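**Brenenach - a history of the mountain mule companies**

*Author: Hwa-young Sun. Publisher: Gollen Books. Hardback, 797 grams, with maps.*

Before the road came to the Brenenach valley, everything the soldiers ate, fired or slept under went up on the back of a mule. This book tells the story of the animals and the men who led them, from the first winter of the campaign until the last company was closed and the mules were sold at the market in Jakora.

Hwa-young Sun spent nine years on the research. She read the company diaries, the vets' notebooks and many family letters, and she walked the old supply path two times, once in snow. Her book is written for the general reader. You do not need to know military words, and where she must use them she explains them on the same page.

**What the book contains**

The first part follows the buying of the mules, their journey by ship and the training in the lower camp. We learn how a pack saddle must sit, how much a tired animal can still carry, and why the drivers were forbidden to shout on the narrow parts of the path.

The second part is the longest. It covers the October supply march, when 46 mules left the lower camp in fog to reach a post which had had no food for some days. The author tells it hour by hour from three diaries that do not always agree, and she lets the reader see where they differ.

The last part deals with the years after. Some drivers asked to keep their animals, and a few were allowed. There is a careful chapter on Awan, the grey mule of the second company, and on how many of the stories told in the villages can be proved.

**Details**

- Format: hardback with sewn binding
- Illustrations: 164, mostly from private albums
- Maps: folded, in a pocket at the back
- Index of persons and of animals
- Language: English
- Not included: the loading tables, which are sold as a separate booklet

**Ordering**

The book is sent in a strong card box. Delivery inside the country is included in the price, and for other countries we calculate the postage when you order. If your copy arrives with a damaged corner, please write to us within two weeks and keep the box - we need it for the carrier.

Schools and regimental museums can ask for a reduced price when they take five copies or more. Signed copies are possible as long as the author is in the country, so please ask first.

A paperback is planned, but it will have fewer pictures and the maps will be printed inside the text. Readers who want to follow the route closely are better served with the hardback. 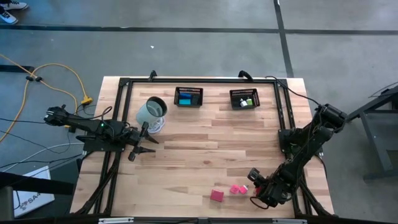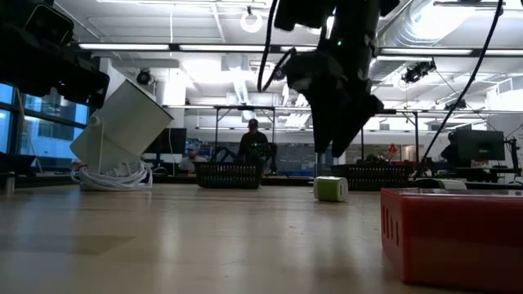 **Adeel Swati**, Sun 20 August

My grandfather was a driver in the second company, so I read the October chapter first. The names of the halting places are right, also the small one by the spring which other books leave out. I would have liked more about the farriers, they get only a few pages. Can the loading tables be ordered later, or must I take them together with the book?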